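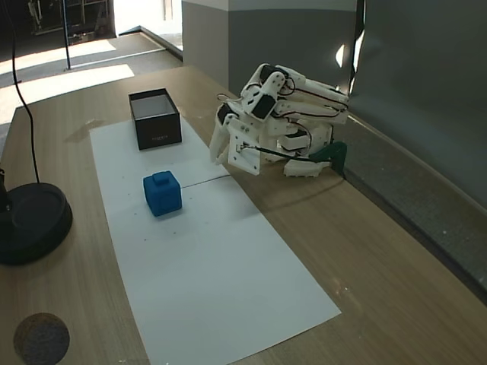
Flellimton Tabletop Club, Sorting and Packing Group

README for the block-and-box set

Hi! I'm Kgomotso Shabalala and I look after this folder, so if something in it is wrong, it's probably me. Last edited 4/11/19.

What you get

One folder per layout, 19 layouts so far, and a text file in each with my notes on where things went. The layout at the top of this page is one of the plain ones: white paper down the length of the table, the open black box up near the far end, and the blue foam cube on the paper below it. I like the blue because it shows up so well on white (we tried a pale cube in January and I kept losing it in the thumbnails).

The things themselves

The cube is soft foam with a square knob on top. Please pick it up by the sides, the knob is what tears first! The box has no lid and it isn't supposed to have one, so stop looking in the Oosthuizen cupboard. There's gray lettering on the front, and I don't bother copying that into the notes.

Paper: I put two sheets end to end when one won't reach. A seam is fine. Specks are fine too, I only change the paper when it curls.

Names

Folders go layout_01, layout_02 and so on. Layout 17 was redone after the table moved to Lornadthorpe, and the old version is in "old" if you want it.

Still to do

- finish the notes for layout_12
- decide if the Nulterau tray counts as a box (I say yes)
- spare cube, same blue

Use any of it for whatever you like, just keep this file with the folders. Corrections go in notes.txt with your initials.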